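Reviewing Food for a Living (Sort Of)
Handout 2: The Neighborhood Write-Up

Last session we read Tania Wickramasinghe's review of the noodle counter at Balero, all 2767 words of it, of which the noodles got a paragraph. The parking got three. Please keep this in mind as you draft.

What a reader wants first
Say where the place is, when it opens and what you ate. Readers looking for dinner in Clitenport are hungry and do not care how you felt on the bus. If the kitchen closes at 2 in the afternoon, put that near the top - people will forgive dull prose long before they forgive a locked door.

Dietary claims
"Vegan options" can mean a full menu or a side salad with the cheese picked off. Ask which. Ask about shared fryers too, and write down the answer in the words you were given. Dinesh Barua once called a soup dairy-free on the strength of its color, and we still bring it up.

Write your draft the same evening, at home, from your notes. By morning every dumpling you have ever eaten was "delicate." 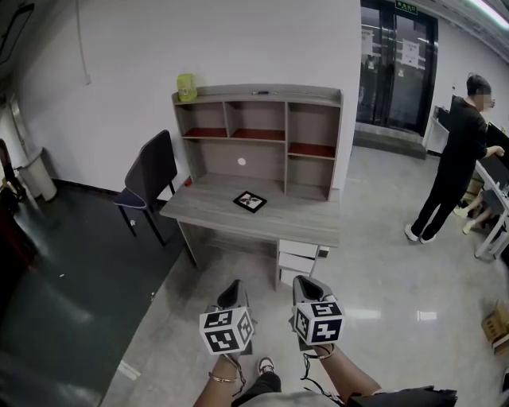
Words on probation
Delicate, nestled, hidden gem, to die for, mouthfeel. You may use one per review. Imtiaz Haque has already spent his through February.

For next time
Read Shiuli Jayasinghe's piece on the Shevchuk bakery and mark every sentence that tells you how something tasted. Then visit any cafe you like and write two paragraphs: one on the food, one on the service. Pay for your own lunch. Drafts go to Yee-man Cheung before class, with the receipt.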